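Convocatoria de participantes: curso de diagnóstico y reparación de placas electrónicas

Flomirby abre inscripción para la segunda edición de su curso presencial de reparación de placas, dirigido a personas que quieran trabajar en servicio técnico de electrodomésticos, fuentes de alimentación y equipos de audio. El curso dura 88 horas y es gratuito para quienes sean seleccionados. Las clases se imparten en español, aunque buena parte de los esquemas y hojas de datos está en inglés y conviene leerlo con cierta soltura.

La primera edición se celebró en el local de Kundlow y estuvo muy centrada en la soldadura. Esta vez dedicamos más tiempo al diagnóstico: medir antes de desmontar, leer un esquema incompleto, decidir si una placa merece la reparación o si sale más barato sustituirla. La soldadura sigue en el programa, pero ocupa menos sesiones.
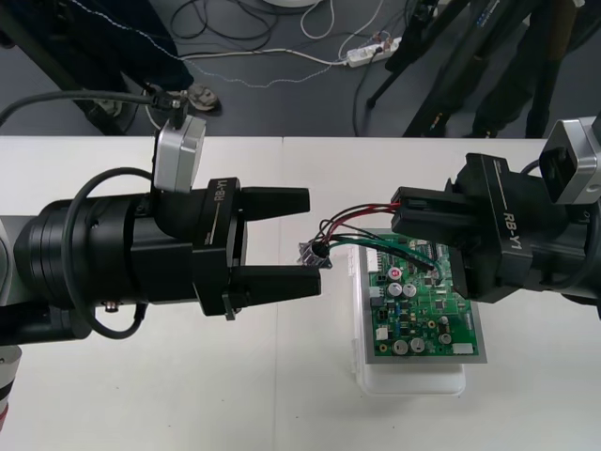

A quién va dirigido

Personas mayores de edad, con o sin titulación, que ya hayan usado un multímetro. No pedimos experiencia laboral. Sí pedimos haber abierto y cerrado algún aparato, aunque no se consiguiera arreglar. Quien ya trabaje en un taller puede presentarse, pero tendrá que asistir en el mismo horario que los demás.

No es un curso de diseño. Quien busque aprender a dibujar placas o a programar microcontroladores encontrará poco de eso.

Contenido

Medida de tensión, continuidad y resistencia en placas de consumo. Identificación de componentes sin serigrafía. Condensadores electrolíticos: síntomas de envejecimiento, medida de ESR y elección de recambio. Conectores: falsos contactos, crimpado y sustitución. Fuentes conmutadas, con el bloque de seguridad eléctrica que es obligatorio aprobar antes de tocar la parte primaria. Redacción de presupuestos y de partes de reparación.

Este último punto suele sorprender a los alumnos. En la edición anterior lo dejamos para la última semana y faltó tiempo. Ahora se practica desde el primer día: cada participante lleva un cuaderno por avería, anota lo que mide y en qué orden,

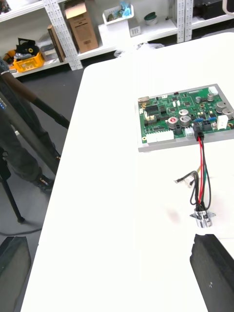

y lo entrega al cerrar el trabajo. Los cuadernos cuentan para la evaluación tanto como la propia reparación. Una avería no resuelta pero bien documentada puede aprobar; una placa que vuelve a funcionar sin ninguna anotación, no.

Horario y plazas

Hay siete plazas. Las sesiones son de tarde, en el taller de Sheehan, y la asistencia mínima es del 88 %. Las herramientas y el estaño los pone la organización. Se puede traer multímetro propio, siempre que tenga las puntas en buen estado. Al inicio se abona una fianza de 100 euros, que se devuelve íntegra al terminar o si la persona avisa de su baja durante la primera semana.

El acceso al taller es a pie llano. Hay aparcamiento para bicicletas en el patio y se puede comer en la sala del fondo. No se permite comida ni bebida en los puestos.
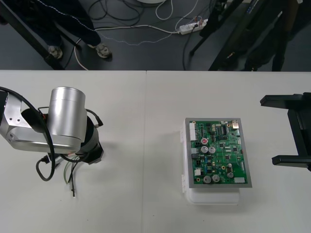
¿Puedo llevar un aparato mío para repararlo durante el curso?
A partir de la cuarta semana, con el visto bueno del profesor y siempre que quepa en un puesto. Los microondas quedan fuera, igual que cualquier equipo con tubo de imagen.

¿Qué certificado se entrega?
Un certificado de asistencia y aprovechamiento expedido por Flomirby, con las horas y los bloques superados. Carece de valor oficial, aunque detalla el contenido para que un taller pueda valorarlo.

Cómo presentarse

Hay que enviar una carta de una página como máximo, con los datos de contacto y la disponibilidad de tardes. En la carta interesa sobre todo una avería concreta: qué aparato era, qué se probó y dónde se quedó la persona. No hace falta currículum; si se adjunta, se leerá después de la carta.

Las solicitudes se dirigen a Tamsin Maihi, a la atención de «Curso de placas», por medio del formulario de la web o en mano en la recepción de Sheehan. El plazo se cierra el 22 de agosto de 2026. Habrá una entrevista breve y una prueba de medida sencilla —sin soldar nada— con las candidaturas preseleccionadas. A igualdad de puntuación tendrán preferencia las personas en desempleo.

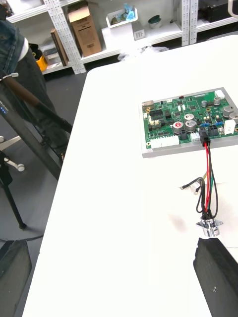
Según Rawiri Hollis, lo que más le sirvió de la edición anterior fueron las tardes de fuentes conmutadas, y habría agradecido llegar con la ley de Ohm repasada, porque en clase se da por sabida y los primeros días avanzan deprisa.

Para ese repaso enviaremos un cuadernillo de ejercicios a las personas admitidas. Las dudas sobre el temario las atiende Paora Dunstan; las relativas a la fianza o al horario, la recepción de Sheehan.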